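Biuret test keeps coming out pale, what am I doing wrong

Lilian Sang
January 13, 2019

Hi all, doing protein tests at home for a class project (intro biochem, evening course). Biuret on egg white works fine, nice violet. But milk diluted with water gives me barely anything, sort of a washed out blue with maybe a hint of purple if I squint. Tried 3 times. Same reagent bottle each time, a Movach kit.

What I do: a little diluted milk in the tube, same volume of biuret, swirl, look at it right away. Tubes are rinsed with tap water between runs.

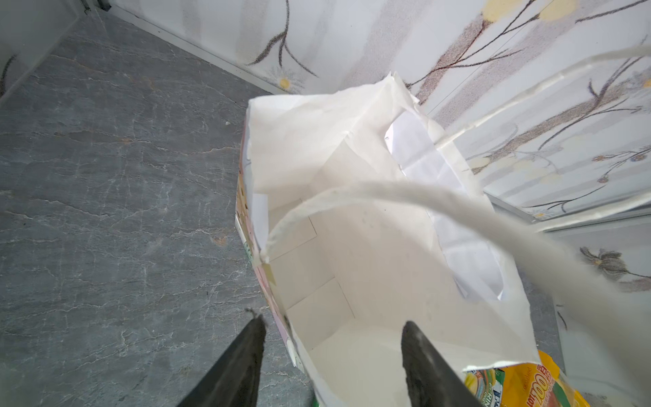 My instructor says milk should be an easy positive so now I'm worried the reagent is old. No date on the bottle that I can find. Is there a way to check it without buying another one? Writeup is due at the end of January and I'd like to have somthing to put in the results table.

Elba Zúñiga

Two things. How dilute is the milk? It has a lot less protein than egg white to begin with, so if you're watering it down much you're already near the bottom of what biuret can pick up. Try it undiluted, or cut it by half at most.

Second, you're looking too early. Color takes a while to come up at room temp. Leave it, go make tea, come back. Always run a blank next to it, plain water plus reagent, same volumes. Pale violet is very hard to call on its own, much easier beside a plain blue tube on white paper.

As for the reagent: egg white still goes violet so it isn't dead. If there's black or reddish stuff at the bottom of the bottle, then toss it.

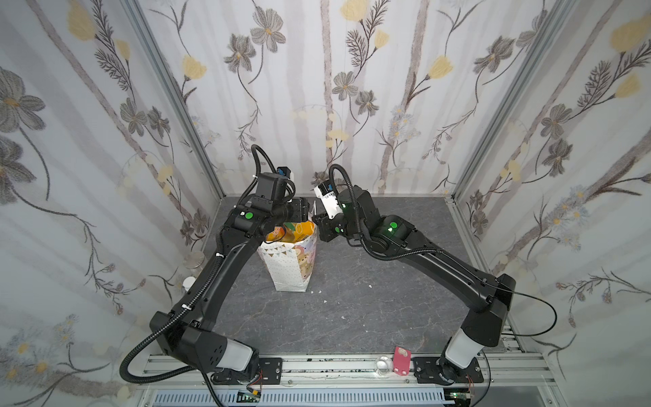 Also milk is cloudy, which hides the color. Skim is better than whole for this, less fat floating around. And gloves and goggles please, the sodium hydroxide in there is nasty in the eyes.

Muammer Kurtuluş

had same problem w/ the Movach one. shake it? mine was fine after

Ferhat Tuncer

Don't just shake it, if solids have dropped out the concentration is off anyway. Agree with Elba on the blank.

Would add, rinse the tubes with distilled at the end, not only tap. And don't use ammonia cleaner anywhere near them, ammonia makes its own deep blue with copper and you'll never sort out which is which. Did that in my second year, lost a whole afternoon.

If you want a real comparison make a little series from the egg white. Straight, then cut 2 times, then again, and so on untill you can't tell it from the blank. Put the milk tube in next to those and write down which it matches. Looks good in a results table too.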